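I'd been sitting in seat three at the Deltville card room for two hours when Lemlem Gebru finally looked at me and said, "You're going to shove, aren't you?" Well, yes! I was. Jacks, a short stack, and a bus to catch — what else was I going to do?
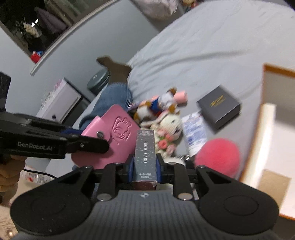

Page last changed: 20th June

She called so fast I dropped my coffee stirrer. Queens, of course. My stomach went somewhere under the table, and then the river brought the prettiest jack I ever met.

"Disgusting," said Lemlem, and slid the chips over (she's a good sport, mostly). I went home 341 dollars up and missed the bus anyway, so Kelechi drove me, and I bought him pancakes the whole way down Netmont Road.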